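Filed under: Politics & Public Life / Out and About

I finally made it to the open day at the Perthorpe legislature on 1/5/23, and what a good few hours it was! I've written about votes in that building for years and had never once gone in by the front door.

The tour started in the main chamber. It's much smaller than it looks on TV – you could toss a pen from the government benches to the opposition. Our group got to sit in the members' seats (surprisingly hard) while the guide took us through how a bill gets its readings. There are 95 seats, and a kid behind me wanted to know which one was best for napping.

The part I liked most was the mock hearing. Five of us played committee members and the rest were the public, arguing over a made-up bill on ferry fares to Clirnbridge. I was on the public side and got two minutes at the microphone. Two minutes is nothing! I'd barely cleared my throat before the light went red, and I have a lot more sympathy now for people who come in to testify.

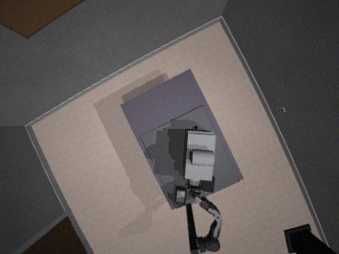
After that we had the records office, where they'll pull any order or regulation you ask for, and I asked for plenty. The clerks were patient and clearly love their work. I came away with copies of the old Bement land orders, which I'll be reading all weekend.

The cafeteria closes at 5, so eat first. The next open day is in August, and they told us the mock hearing fills up early.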